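August 7, 2021

Another day of Skarotus reunion talk, and I believe it about as much as I did in November. The story this time is that Solène Riviere has been seen going into a rehearsal room in Tarkberg with a bass case. Somebody's cousin saw her. She's a bass player. I'd be more surprised if she went in with a tuba.

By lunch the thread was up to 645 replies, and I read far too many of them. One guy swears the Jotari record is getting a second pressing of 1,000 copies, "to go with the tour." What tour? There isn't a date, a venue or a drummer. Pons left on such bad terms that he took his name off the live album, and I'm supposed to think he's come around over one summer.

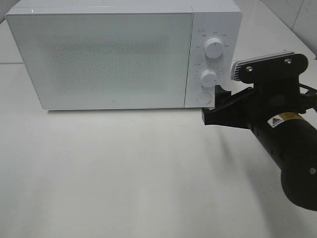 The microwave, two dials. Dinner was leftovers again.

Played the second album while I ate. Side one is still great – side two I've been making excuses for since I bought it. I'd forgotten how long the organ part goes on.

M. called around nine and wants me to put in 100 dollars toward a hotel block, just in case. In case of what, I asked. She said I'm no fun. Maybe so, but I paid for the last "sure thing" and I'm still waiting on the refund.

Checked the thread once more before bed – 1,166 replies now, and the cousin has stopped answering questions. Told M. I'd think about the hotel. I won't.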